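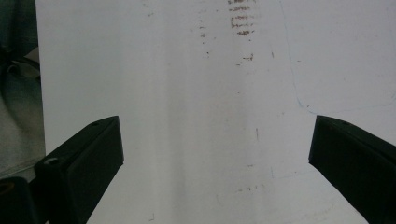 The white surface, brown marks and all. So much for wipe clean.

May, 6:40 in the morning, coffee going cold

I said I would write down how the clearing out went, so I'm writing it down, although I don't believe in clearing out. I have done it three times in this apartment and each time the stuff came back under another name.

The plan was Zuweira Aryee's. She did her own place at Manmont over the winter and has been unbearable since. Her method is that you pick things up one at a time and ask whether you would pay to have it moved across town. I told her I wouldn't pay to have anything moved across town, including myself. She said good, then it should go fast.

It did not go fast. We started with the white surface, as she says you can't sort onto a dirty one. There are brown marks all over it, faint ones, a couple more red than brown. I say old marker. She says dirt. She had brought a bottle of Conilel, which cost her more than my lunch and promises on the back to lift "everyday stains." I would like to know what an everyday stain is. I gave it a good ten minutes with an old T-shirt and my own arm, and I can't swear to any difference. Zuweira says it's brighter at the sides. It was always brighter at the sides. The light does that.

Then the things themselves. I had decided beforehand to be reasonable about cups. 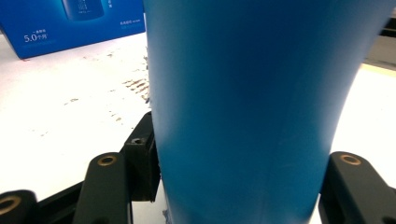 Blue cup. Kept, for now.

I was not reasonable about cups. I have too many and I know it, and still I argued for this one as if it were family. It's a good strong blue, it's smooth, and it gets narrower toward the bottom, so it fits my hand. Zuweira pointed out that there were little white flecks on it down low. Fine. That's a reason to rinse it, and I don't see how it's a reason to give it to the Owusu Street shop, where they'd put 60 cents on it and it would sit there until Christmas. She wrote it down as "undecided." I wrote it down as mine.

She also has a theory that people only use four cups. I asked where she got that and she said it was well known. Most of what she tells me about housekeeping is well known, as far as I can tell, to her.

By then it was past noon and the give-away bag had a scarf in it and a phone charger for a phone I haven't owned in years. She took a break to eat my crackers. I read out a bit from the Adden booklet she'd lent me, the part where it claims the average household has 600 things it will never touch again. Who went around checking? And who were they to say never? I touched that charger yesterday.

She didn't laugh. She got out her sheet of rules and we went on to the small stuff.

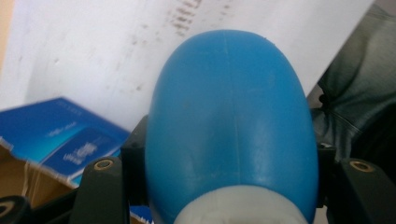 Small stuff, after lunch

The rule for small stuff is that anything plastic has to have a job. I held out for the blue thing with the rounded top and the white band around the bottom. She asked me what its job was. I said it was blue. It has a seam down the middle and a tiny nick up near the top, and I've decided those count as character, at least until she goes home.

The blue box I agreed to look at later. I know what later means and so does she.

She left at four with the bag, which I could have carried with one finger, and told me I'd feel lighter. I've been up since six checking. I feel the same. The drawer by the stove still won't close, and I have to call her back about the Conilel, because she forgot it and I am not keeping that too.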